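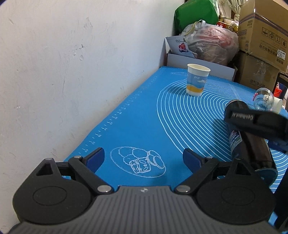 Skustum review: a tab manager that wants to be your mum

Posted March 20, 2024 by Nisha Chaturvedi

I have a tab problem. I know I have a tab problem. When I installed Skustum the first thing it did was tell me I had 1,047 of them open across all my windows, in a cheerful orange box with a little waving hand. So we got off to a bad start.

Skustum is a browser add-on from a small outfit called Varka. The pitch is that it watches which tabs you look at, sorts the rest into "shelves" by subject, and puts anything you've ignored for 11 days into a cupboard. You can get things back out of the cupboard. It costs nothing for the basic version, and then there's a paid one, which I'll come to.

I've tried a lot of these. They all work for a week and then I stop opening the sidebar. I went into this one expecting the same, and I'd like to say I was proved wrong.

The sorting is the part everybody raves about. Mine put a recipe for lentil soup, a train timetable and a long forum row about keyboard switches on one shelf called "Home Projects". A second shelf was called "Reading" and had everything else in it. You can drag tabs about and it's meant to learn from you. I dragged the timetable to a new shelf called "Trains" four evenings running, and every morning it was back with the soup. On the fifth day it asked if I'd like to rename "Trains" to "Home Projects".

The cupboard is better. I'll give them that. Things go in, they stay in, and the search finds them even if you can only remember one word of the page. The browser did feel lighter once the old stuff was gone, though I could have got the same result by closing things like an adult.

Then there are the nudges. Skustum talks to you. "You've been on this page a while!" "Ready to tidy up?" They slide in from the bottom corner, over whatever you're typing, and they take the keyboard with them when they do. I lost half a comment that way and I will never get it back, it was very good. There is an off switch. It's under Settings, then Companion, then Mood, and "Quiet" doesn't mean off, it means fewer. You want "Asleep".

Now the paid version. It syncs between machines, and it raises the cupboard limit, which on the free one is 3,000 tabs. I tested the sync on my desktop and my old laptop. Closing a shelf on one closed it on the other, fine, except that the laptop then opened it again, and so did the desktop, and I sat there watching them argue. Support replied the next day and told me to sign out of both and back in. It has behaved since, mostly. I still don't trust it with anything I'd miss.

Privacy page: short, and vague about what "page topics" are and where they get worked out. I wrote to ask. No answer on that one yet. Odd, when they were so quick about the sync.

Do I recommend it? If you want a bin with a search box, the free version does that well enough. Turn the sorting off, put the Companion to sleep and don't pay for anything.

Score: 2 out of 5.

Comments

Ankica Kovačević: Mine named a shelf "Misc (Important)" and put my bank in it. Uninstalled.

yakubu_fan: does export work? I want to move my cupboard into something else before renewal

Nisha Chaturvedi: It gives you a plain list of links, no shelves and no dates. Do it before you cancel, the button goes grey afterwards.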